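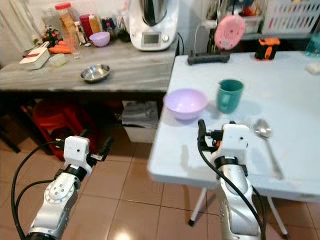
Teaching two arms to move dishes between two surfaces

In this part of the build log I explain how I set up the second work area. If you have followed the earlier parts, your arms are already mounted, both grippers open and close, and the cables are long enough that nothing pulls when an arm is fully stretched. If this is not so, please go back and do it first. I lost two evenings in April to one short cable.

What you need for this part

A fixed surface and a movable one. I use the kitchen counter and a white folding table.
A few dishes in light plastic. Bowls, a mug with a handle, a metal spoon.
The Provuden controller board with the joint limits already saved.
Small round stickers or a pencil.

Step 1. Place the table

Put the folding table to the right of the counter. Bring the right arm to its home position by hand, then stretch it toward the table until the elbow is nearly straight. The front corner of the table should still be inside this reach. If the gripper arrives only at the edge, move the table and not the base of the arms. When you move the base, you must calibrate everything again.

Check the table legs also. A folding table can slide on tiles when an arm pushes on it. I put rubber feet under mine.

Step 2. Sort out the cables

Every gripper has its own cable, and it needs a free loop. Leave enough for the wrist to turn fully in both directions. Then move the arm slowly through its whole range and watch the loop — it must not pass between the fingers or catch on a dish.

Step 3. Write the limits

Open the file limits.txt and set the lowest height for each side separately. My two surfaces are not at the same height, and with only one value the right gripper went down too far. Set the speed to 890 in the same file. The default in the Ulness firmware is 2000, and this is too fast for a first test near anything you like to keep.

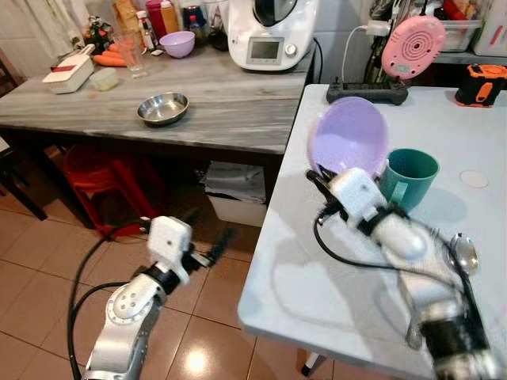
Step 4. Start with the bowl

A bowl is easier than a mug and much easier than a spoon. Approach the rim from the side, with one finger inside and one finger outside. Close slowly. When the bowl begins to tip, you are too high on the rim or you close before the arm has stopped. In my case it was nearly always the second one, so I added a wait of 2 seconds before closing.

Do the bowl until you are bored with it. Only then take the mug, and grip it by the body at first. The handle needs the wrist turned, and a mistake in the wrist angle is difficult to see from the head camera.

Leave the spoon for last. The fingers must come down almost to the table, so your lowest height from step 3 has to be correct. I gave up on picking it from the flat and now I pinch it near the neck.

Step 5. Check from the wrist

Before each run I open the fingers and look through the wrist camera. Both fingertips should be in view, with a clear gap between them. If one finger sits much higher than before, the mount has probably turned a little. Tighten it and compare with a saved picture from a good day.

Look also at what is behind the gap. The passage between the counter and the table is where my program made most of its mistakes, and a corner can come close very quickly. I add one middle point above the passage, so the arm goes up, across, and down. 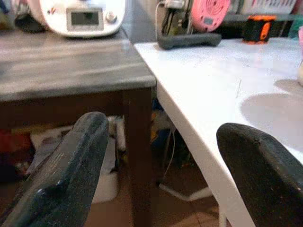 Donal Ó Flaithearta wrote to me that the middle point should be stored for each arm separately, as he shared one between both arms and they met over the gap at full speed. He also asks if the Espinoza finger pads are worth the price. I have not tried them. I cut mine from a bicycle tube, and they hold the plastic well enough.

Step 6. Save and back up

Save the positions under a new name, and copy the file somewhere outside the controller. Mine is called plernside_kitchen, after the street. In the next part we let the left arm pass a bowl to the right one.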